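德罗代尔(Droddale)网球公开赛今年换了场地,我昨晚去看了第一轮,回来觉得还是得写几句。

先说结果吧!本地观众最关心的那场,Nercombe俱乐部的17岁小将拿外卡首次打正赛,对手是五号种子,打满三盘,6比4、3比6、5比7,输了。第三盘她5比3领先,还是自己的发球局,我旁边那排人都站起来了,结果连着两个双误,后面就再也没拿到过局点。可惜是真可惜,不过排名435位的选手能把种子逼到这个份上,我反正是看得手心冒汗(她那个反手直线,电视上根本看不出有多快)。
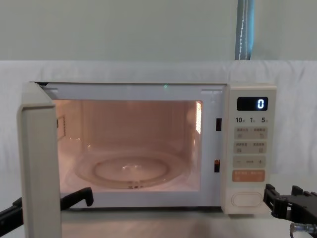

瓦里斯(Varis)俱乐部的教练组赛后倒是挺平静,他们觉得那两个双误不算什么大问题,二发敢加力说明她没有缩手缩脚,真正该练的是接发球站位,第三盘后半段她退得太靠后,把主动权让出去了。我听完想了想,好像确实是这样,对面连着三次发外角,她都只能捞个高球回去。

再说新场地。以前比赛在老河边那几片硬地,看台小,风又大,下午三点以后太阳正对着一边底线,选手年年抱怨。今年搬到Jiang体育中心,中央球场能坐2000人,昨晚我看差不多坐满了。灯光比老场地好太多,球的落点在看台上看得清清楚楚,就是散场的时候只开了两个门,大家挤在楼梯上慢慢挪,我走到停车场已经快半夜了,肚子饿得咕咕叫。

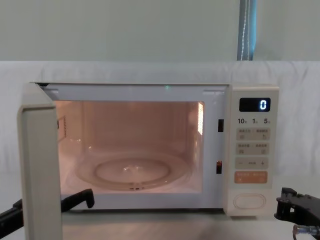 还有就是赛程。组委会把女单和女双的前两轮排得很密,有几位兼项的选手同一天要打两场,中间休息时间按规定是有的,可要是单打拖到第三盘,晚上双打就得往后顺延。昨晚最后一场双打快十点才开打,看台上只剩下一小半人,不过留下来的都很投入,抢十的时候喊得比单打还响。我个人挺喜欢看双打的,网前那种你来我往,一眨眼就错过了,真心建议大家别看完单打就走。

票的事也有人问我。外围场地的票100块一张,当天有效,随便坐,想近距离看球的话我觉得比中央球场还划算,坐第一排连选手换拍子时嘀咕什么都能听见!中央球场的夜场票卖得快,半决赛和决赛的已经没剩多少了,售票窗口早上九点开,网上也能买,就是页面有点卡,多刷新几次。
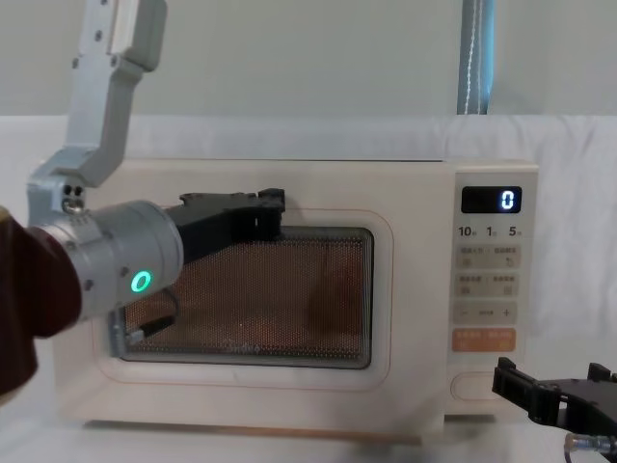

米白色的美的(Midea)台式微波炉

第二轮今天下午一点开始,头号种子排在中央球场第二场,对手是从资格赛打上来的左撇子,发球很刁,前两盘要是咬住了可就有的看了。Nercombe那位小将的单打结束了,但她还报了双打,傍晚在三号场地,我打算早点过去占个位子。要是下雨的话,外围场地的比赛会先停,中央球场有顶棚照打,具体安排看入口处的公告牌就行。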